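Speaker notes – Surfaces for sorting play
Souad El Ouafi, 30 March 2026

Slide 1. Title. Wait for the door to close. State scope: board, blocks, layout. Shape curricula are Yasmine's session.

Slide 2. Terms. "Board" means the loose top. "Base" means whatever it is fixed to. Catalogs mix the two. The Brusby catalog of 1922 uses "tray" for both – mention once and move on.

Slide 3. Wood tops. Maple is hard, pale and close-grained. Pale matters for contrast: saturated colors read well against it. Joined planks move with humidity, so check the seams by fingertip in March and again when the heating goes off. The Sostari top has been in use for 11 months. One seam was re-glued. No other repairs.

Slide 4. Fixing. Screw down at the corners. Do not glue. A top that can be taken off can be sanded and oiled. Pass round the spare screws.

Slide 5. Block sets. Test every set on two attributes, color and outline. Two blocks that share an outline but differ in color force a choice of rule. Cylinders and stars do this job. Our log holds 222 sorting rounds; over half began with color. Do not generalize from that – one room, one age group.

Slide 6. Spacing. Leave a hand's width between pieces. Mix the colors from row to row so that position gives no clue. Let the room look for a while before speaking.
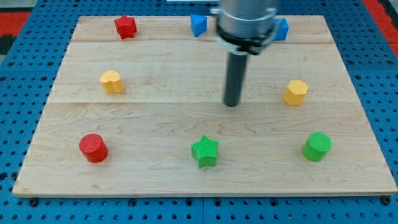

Yasmine Berrada objected at the rehearsal that a fixed spacing teaches the spacing, and that pieces should be tipped out of a bag at least every other round. Accept this. We now do so in the Imero sets, and the setup time fell as well.

Slide 7. Surface wear. Ridged faces mark oiled wood faster than smooth ones. Wipe with a barely damp cloth, along the grain. Re-oil after 7 weeks of daily use.

Slide 8. Questions. If asked about price, refer to the Soliman sheet at the back table. Collect the screws.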